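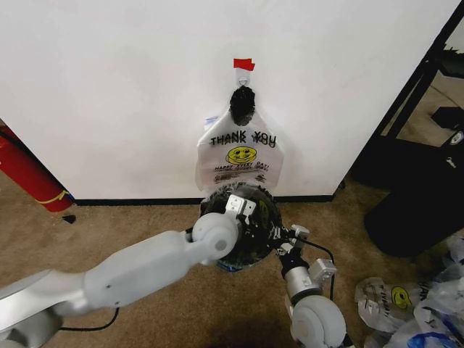 Two-arm bin work at the Stitevley site, with the bag hook in use on the wall.

New rules for two-arm stations from November

The bench rules for two-arm robot stations at Flornia were last revised when most of our work was sorting and stacking. Household tasks now take up a good part of the week, and thin plastic bags behave very differently from blocks and cartons. The revised rules apply at Stitevley from 28 Feb 2022. Skesness will move over once its arms have been serviced, and everyone is expected to be on the same sheet by November.

Most of the changes concern the floor and the wall area within reach of the arms. The working zone is now measured from the base of each arm and extends 40 cm past full reach in every direction. Spare bags, bins and other task materials may be kept beside the zone but must be gathered into one spot before the arms are powered. Small scraps of plastic are to be picked up between runs, with the arms stopped. They get into the gripper fingers and they also confuse the floor check in the Solís software.

Fire extinguishers stay where the building plan puts them. If a task is set up near one, the station lead marks it as a keep-out volume in software and checks that a person can reach it without stepping between the arms. Don't shift an extinguisher to make room for a task. Move the task.

Cables have their own section this time. A loop at the wrist is fine and is needed for full rotation, but it shouldn't be able to catch on a hook, a shelf upright or the rim of a bin. Run each arm through its full wrist travel by hand before the first run of the day and watch the cable the whole way.

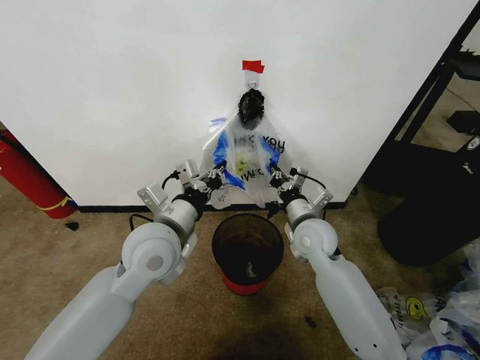 Tasks where both grippers hold the same object get a lower speed limit. With both arms on one bag, a fault on either side pulls against the other, and the force readings are slow to show it when the material stretches. The limit is 12 cm per second until both grippers have released. Operators who need to go faster can apply for a variation in writing – allow a week for an answer.

Wall hooks used in a task should be the adhesive kind, so they give way before an arm does. Mark the hook position with coloured tape and leave the tape up when the hook is replaced, so that runs from different weeks can be compared. Hooks are a consumable and can be ordered through the usual stores form.

The log sheet has also been shortened. We went through 475 sheets from last year and found the comments box was often blank, while the stop reason was nearly always filled in. The new sheet has one line per stop and no comments box. Please recycle any old pads – they won't be accepted after the changeover.

Copies of the revised rules are at the front desk at both sites. Questions can go to the safety inbox or to extension 2275.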